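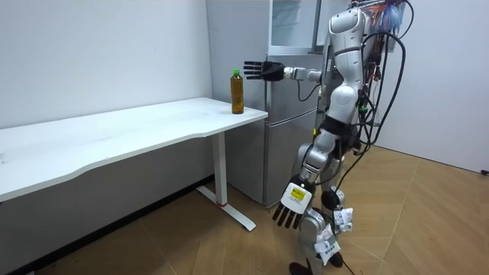 Plosska despedirá a Ottavio Pellegrini con invitación, silla asignada y turno de palabra

El acto en memoria de Ottavio Pellegrini, alcalde de Plosska durante tres mandatos y director del servicio de aguas durante bastante más tiempo del que recomendaban sus médicos, se celebrará el 20 de septiembre de 2026 a las once de la mañana en el salón Plinon, junto a la antigua estación.

La entrada será exclusivamente por invitación. La familia lo ha comunicado dos veces, la segunda en mayúsculas.

Pellegrini murió en agosto en su domicilio, tras una enfermedad breve. El entierro se hizo pocos días después en la más estricta intimidad, concepto que en Plosska admite interpretaciones generosas: según la funeraria Colombo, encargada de los servicios, hubo que abrir la segunda puerta del cementerio y pedir a los vecinos que retiraran los coches de la cuesta. Para evitar que se repita, la viuda, Ginevra Zanetti, ha optado esta vez por el sobre cerrado y el nombre escrito a mano.

El salón tiene 200 asientos. Las peticiones, a juzgar por el tono de la familia, los superan con holgura. Entre quienes han solicitado sitio figuran dos antiguos concejales que en vida del difunto pidieron su dimisión por escrito, y un tercero que la pidió en verso. Los tres han recibido invitación. «Ottavio guardaba las cartas de protesta en una caja de zapatos y las releía en Navidad», explica Zanetti. «Le parecerían un público excelente».

El ayuntamiento quería celebrar el acto en el salón de plenos, por razones de protocolo. La familia respondió que el difunto ya había pasado allí suficientes tardes. Tras una semana de conversaciones, el consistorio cedió en el local y se reservó la elección de las flores, que serán blancas, y la del himno, que será el largo.

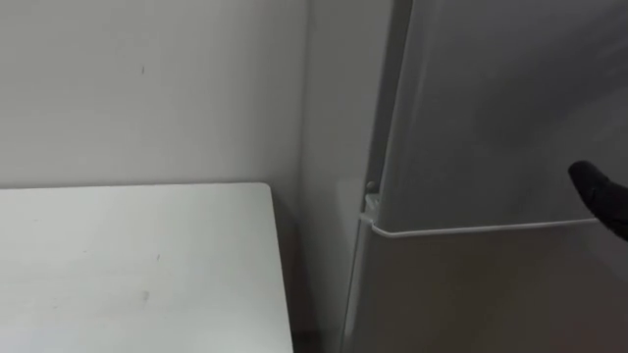 Queda por resolver el asunto de la bandera. El reglamento municipal prevé que ondee a media asta cuando fallece un alcalde en ejercicio, pero no dice una palabra de los que dejaron el cargo, seguramente porque lo redactó el propio Pellegrini y no pensaba dejarlo. El secretario del ayuntamiento, Thomas Costa, ha encontrado una solución que califica de provisional: la bandera estará a media asta por la mañana y recuperará su altura después de comer.

También se ha pactado el orden de las intervenciones. Abrirá el actual alcalde, Ettore Bortolotti, que fue primero discípulo de Pellegrini, después adversario y por último vecino de rellano, etapa que ambos consideraban la más difícil. Bortolotti dispondrá de 8 minutos. Fuentes de su oficina admiten que el borrador va por la séptima página y que el alcalde lee despacio.

A continuación hablará Josué Teixeira, que dirigió con Pellegrini las obras de la traída de aguas desde Nititz y que viajará expresamente para la ocasión. Teixeira ha pedido un proyector. La familia no se lo ha negado, aunque le ha rogado que los planos de las arquetas no ocupen toda la exposición. Cerrará la viuda, sin límite de tiempo, condición que nadie se atrevió a discutir.

Después del acto habrá una recepción en el vestíbulo, de pie y sin discursos. La familia ha dispuesto que no se sirva alcohol, por deseo expreso del difunto, que en las inauguraciones brindaba siempre con lo que hubiera comprado él mismo en la tienda de la esquina. Habrá bizcocho de almendra, hecho por sus sobrinas, y un caldo para quienes lleguen de fuera. 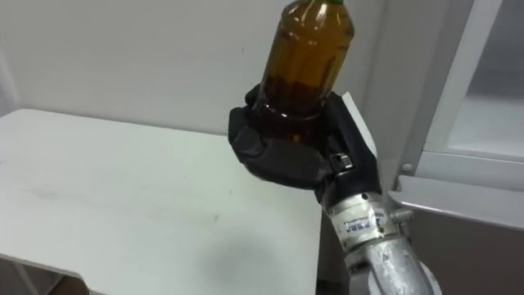

La lista de los homenajes oficiales incluye una placa en el depósito de aguas, cuyo texto se ha acordado por fin esta semana. El ayuntamiento proponía «servidor incansable»; la familia objetó que se cansaba como todo el mundo, sobre todo en las reuniones. Pondrá solo el nombre, los años y la palabra «aguas». Junto a la placa se colocará una fotografía suya en el despacho, donde se le ve con el bolígrafo en una mano y, en la otra, una botella de plástico ambarino como la de la imagen, de las de tapón verde y líquido oscuro, que fue durante años parte inseparable de su mesa. Que el responsable del agua potable apareciera siempre con otra bebida dio para varias preguntas en el pleno. Constan en acta, igual que las respuestas, todas más cortas que las preguntas.

Nacido en Nititz, hijo de un relojero y de una maestra, Pellegrini llegó a Plosska con un contrato de seis meses como delineante en el servicio de aguas. Se jubiló de él 44 años más tarde. Entró en política casi por enfado, a raíz de un recibo mal calculado que el consistorio tardó dos inviernos en rectificar, y ganó sus primeras elecciones con 3420 votos y un programa que cabía en una cuartilla. El reverso estaba en blanco, y lo repartió así para que los vecinos apuntaran lo que faltaba. Muchos lo hicieron. Algunas de las cuartillas devueltas podrán verse en una vitrina a la entrada del salón, previa retirada de las que contenían insultos a terceros.

De su gestión se recordará la traída de aguas, terminada con retraso y bajo presupuesto, combinación que desconcertó por igual a partidarios y detractores. También la fuente de la plaza del mercado, que sigue mojando a quien se sienta en el banco del lado norte. Él sostuvo hasta el final que el error estaba en el banco.

Le sobreviven su esposa, dos hijos, cuatro nietos y un pleito con la compañía del tranvía por un muro de linde, que los herederos – consultados por este periódico – no piensan retirar.

Las personas invitadas deberán presentarse en el salón Plinon media hora antes del comienzo. No habrá sillas suplementarias y las puertas se cerrarán a las once en punto. La calle de la estación quedará cortada al tráfico desde las nueve. La familia ruega que no se envíen coronas; quien lo desee puede hacer un donativo a la biblioteca de Nititz, indicando en el concepto el nombre del difunto, con dos eles.

Para quienes se queden sin sitio, habrá un libro de firmas en la planta baja del ayuntamiento durante toda la semana siguiente, en horario de oficina. Costa pide que se firme con letra legible y que las reclamaciones sobre el recibo del agua se presenten, como siempre, en la ventanilla de al lado.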